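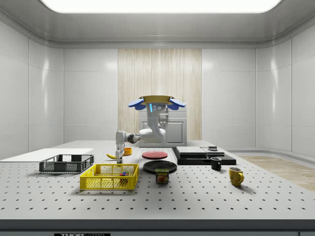 우투라(Utura) 몬토야 센터 채용 공고
시뮬레이션 작업 검수원 2명 모집

우투라 몬토야 센터는 대여용 주방용품과 생활용품이 돌아오면 분류해서 다시 내보내는 곳입니다. 접시는 접시끼리, 컵은 컵끼리, 누가 왜 넣었는지 모를 물건은 일단 옆으로. 이 일을 지금까지 직원 11명이 손으로 해 왔습니다.

올해부터 분류 라인 일부에 로봇 팔을 들입니다. 프로젝트 이름은 페덱(Fedeck)입니다. 사내 공모로 정한 이름인데 뜻을 묻는 분이 많습니다. 저희도 모릅니다. 현장에 설치하기 전에 시뮬레이터 몰루라(Molura)에서 먼저 일을 시켜 보고 있으며, 이번에 뽑는 분은 그 옆에서 "그렇게 집으면 안 되는데"를 업무 언어로 바꿔 적어 주시게 됩니다.

하는 일

몰루라에서 돌아간 작업 기록을 보고 통과, 보류, 재작업으로 판정합니다. 첫 달 목표는 500건입니다. 많아 보이지만 한 건이 짧고, 로봇은 판정에 토를 달지 않습니다. 사람 검수만 해 보신 분은 이 점에서 적잖은 해방감을 느끼실 겁니다.

보류와 재작업에는 사유를 씁니다. "이상함"은 사유로 받지 않습니다. 어느 물건을 어느 쪽에서 잡으려 했는지, 옆의 물건과 간격이 얼마나 남았는지, 현장에서라면 어떻게 했을지를 문장으로 적어 주세요. 맞춤법은 개발팀도 자주 틀리니 편하게 쓰셔도 됩니다.

물건 배치도 직접 짭니다. 개발팀이 만든 배치는 대체로 너무 얌전합니다. 실제 반납 상자를 열어 본 사람만 아는 심술이 필요합니다. 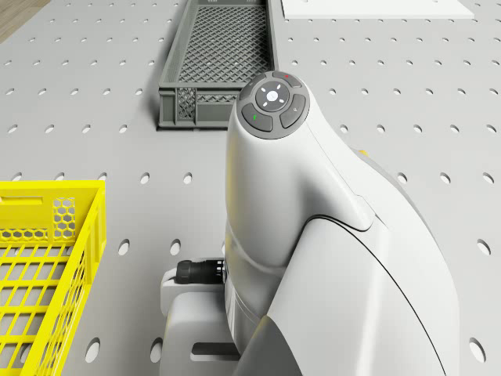
몰루라 화면: 버튼 패드가 달린 흰색 로봇 팔과 노란 크레이트

이 자리에서 달라지는 것

분류 라인에서 오신다면 서서 하던 일이 앉아서 하는 일이 됩니다. 허리는 환영하고 눈은 반대할 것입니다. 모니터 작업 중간의 휴식 시간은 근무 시간에 포함되며, 쉬는 동안 로봇 기록을 '재미로' 보는 것도 근무로 칩니다. 그러니 쉴 때는 쉬세요.

작업 속도 집계표에서는 이름이 빠집니다. 검수원에게는 개인별 처리 속도를 묻지 않기로 했습니다. 대신 판정이 서로 엇갈린 건을 모아 매주 한 번 회의를 합니다. 접시를 겹쳐도 되는 조건을 두고 한 시간 동안 이야기할 수 있는 분이면 잘 맞습니다. 지난 회의는 실제로 그렇게 끝났고, 결론은 다음 회의로 넘어갔습니다.

기존 분류 직원의 자리는 어떻게 되느냐는 질문을 가장 많이 받습니다. 페덱 도입을 이유로 한 감원은 하지 않겠다고 회사가 서면으로 약속했고, 사본이 휴게실 게시판에 붙어 있습니다. 다만 직무는 바뀝니다. 분류만 하던 분도 앞으로는 예외 물품 처리와 로봇 작업대 정리를 번갈아 맡습니다. 반가워하는 분도 있고 아닌 분도 있습니다. 면접에서 이 부분을 물어보시면 좋은 말만 골라 답하지는 않겠습니다.

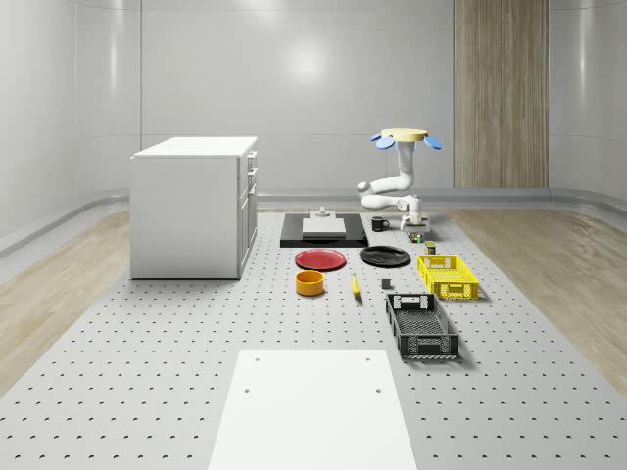 몰루라의 배치 화면: 접시와 그릇, 바나나, 크레이트 두 개가 놓인 타공 작업대

이런 분을 찾습니다

물류, 주방, 매장, 세탁 등 손으로 물건을 다루는 현장에서 일해 본 분. 경력 기간은 따지지 않습니다. 로봇이나 프로그래밍 지식은 필요 없고, 있으셔도 말리지는 않습니다. 화면을 오래 볼 수 있고 한글로 짧은 보고를 쓸 수 있으면 됩니다. 몬토야 센터 현 직원도 지원할 수 있으며, 떨어져도 원래 자리는 그대로입니다. 소문까지 막아 드리지는 못합니다.

근무 조건

계약 형태: 정규직 (수습 기간 급여 동일)
교육: 입사 후 4주, 전 기간 유급
근무지: 몬토야 센터 사무동, 교육 중에는 분류 라인 실습 포함
급여: 분류 라인 선임과 같은 호봉에서 시작
식사: 구내식당 제공. 자동화 계획 없음

지원 방법

2020년 9월 2일부터 접수하며 마감은 9월 말입니다. 이력서 한 장과 함께 "내가 일하면서 본 가장 골치 아픈 물건"에 대해 반 쪽 정도 써서 센터 인사팀으로 보내 주세요. 종이로 내실 분은 정문 안내 데스크에 맡기시면 됩니다. 자기소개서 양식은 없습니다. 성장 과정도 궁금하지 않습니다.

서류를 통과하면 실기 면접을 봅니다. 작업 기록 몇 건을 함께 보면서 판정과 사유를 말씀해 주시는 방식입니다. 정답표는 없고, 면접관끼리 의견이 갈리면 그 자리에서 다투는 모습을 보시게 될 수도 있습니다. 결과는 합격 여부와 상관없이 모든 지원자에게 문자로 알려 드립니다.

우투라 몬토야 센터 인사팀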